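Moisture and packaged snacks, part 2

Posted May 2018

In April I finished the second round of storage tests on individually wrapped cakes and biscuits. The kitchen cupboard sat at 80 percent relative humidity for most of the period, logged on a Canix sensor every 8 minutes.

Weighing

Each packet was weighed sealed on a Sulance bench scale, then again at the end. Sealed packets gained almost nothing. Opened packets folded over and clipped went soft within days. A reader, Tymofii Sydorenko, asked whether the clip matters. It does, but less than the fold. Two tight turns are enough.

Storage

I keep sealed stock out of airtight tubs now. A basket with holes is fine, as the wrapper is already the barrier. Fruit goes in a separate bowl.

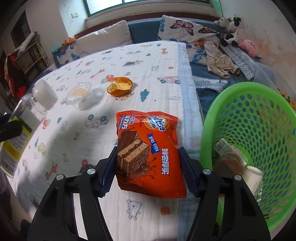
A snack packet in orange and red.
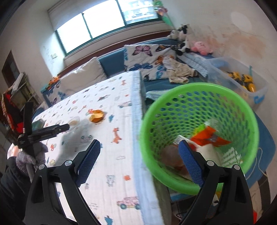
Next round

Crackers, in the Matos jars. I have 182 readings from the first set and want the same from the second before I post a chart. The spreadsheet needs its time column fixed first.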